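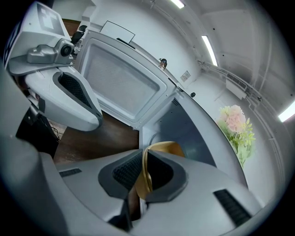
Folded piece held upright between two gray finger pads.

Looking after a console and controllers at home

Published 2020-04-09

Most trouble with a game console comes from dust, heat and crumbs. The jobs on this page need ordinary household things: a soft paintbrush, cotton swabs, a dry microfiber cloth, rubbing alcohol and a small screwdriver for the battery covers that have one.

Where to put it
Leave a hand's width of space on both sides and more at the back. A closed TV cabinet traps heat even with the door cracked open. Keep the console off carpet and off the top of a cable box. If the fan gets loud during menus, check the space behind it first – a fallen magazine or a bunched curtain is often all it is.

Dusting the vents
Shut the console down fully and unplug it. Brush the vents with the dry paintbrush and hold the vacuum hose a few inches away to catch what comes loose. Don't push the hose against the case. Short bursts of canned air are fine if the can stays upright. Once a month is enough in most homes, twice with a long-haired pet.

Sticky buttons
Take the batteries out or switch the controller off. Dampen a cotton swab with alcohol, squeeze it out, and run it around the edge of the button while pressing it down and letting it up. Wait a few minutes and repeat. For the seam where the two halves of the shell meet, use a wooden toothpick. Metal picks scratch.

Soda is harder. If a button still sticks after three rounds, the shell has to come off. Put the screws in an egg carton in the order they come out.

Thumbstick grips
The rubber caps from Velitz and Bralla both go shiny with use. Wash them in warm water with a drop of dish soap and let them dry overnight before they go back on. I paid for the Bralla set in November and they are still tight. The Velitz ones stretched, and now live on the spare controller.

Charging
Charge controllers before they are completely flat, and store the ones you don't use at about half. My Fosmont dock holds 2 controllers and gets warm, so it sits on a ceramic tile instead of the wooden shelf. Wipe the contacts with a dry cloth now and then.

Rechargeable AAs vary. The ones in my racing wheel remote say 2590 on the label and the old set says 1000, and the difference shows in a long evening. Mark pairs with a felt pen and keep them together.

Cables
Coil cables in loose loops as wide as a saucer and close them with a hook-and-loop strip. Tight wraps around the controller break the wire near the plug. Label both ends with masking tape.

Discs
Wipe from the center straight out to the rim, never in circles. Ejigu sells a disc cleaning kit with a spray, but a damp cloth followed by a dry one does the same job on fingerprints. Deep scratches need a shop with a polishing machine.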